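5.2 Loss of grip during the card-handling task

Of the 1,228 pick attempts logged at the Turkport bench, 95 ended with the object slipping out before it reached the tray. We had first put these down to poor approach angles. Salinas went back through the logs and found that 90 of the 95 came after the pads had been in use for 40 hours, and that the approach angle in those runs was no worse than in the earlier ones.

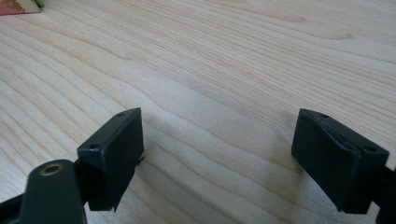 Figure 4. The two fingers of the hand-held Dravik gripper, open over the bench top.

Pad wear is not measured by the gripper, and the force reading stays within limits while the contact surface gets worse. The controller therefore reported a good grasp in nearly all of the failed runs. The damage is easy to miss by eye as well. In Figure 4 the right finger is frayed along the upper edge of its inner face, where a grey-blue layer peeks through, while the edges of the left finger are still crisp. With thin items this edge often takes the load first, and the item turns about it and drops.

Vergara repeated the test with new pads on both fingers and the same control settings. No slips were logged, though the run was short. We now check both pads by hand before each session and change them as a pair. The linkage was left as it was.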